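Chapter 2
Closing the Fingers: A Hand-Held Gripper for the Home Bench

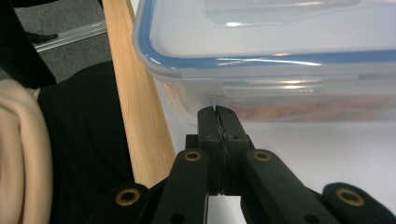 Start with the linkage. Motor later, wiring later. By May Elin Rosser had rebuilt hers in the Kvam shared workshop so often the screw holes were going soft, and the lesson was always the same: arms first, then pads.

What you need for this chapter: bushings, a reamer, rubber strip, a flat table. Patience.

Press the bushings in square. Check teh swing by hand, nearly 100 strokes. Any grit, take it apart again. Then lids, tubs, boxes, whatever is in the kitchen.

Section 2.1, pivots.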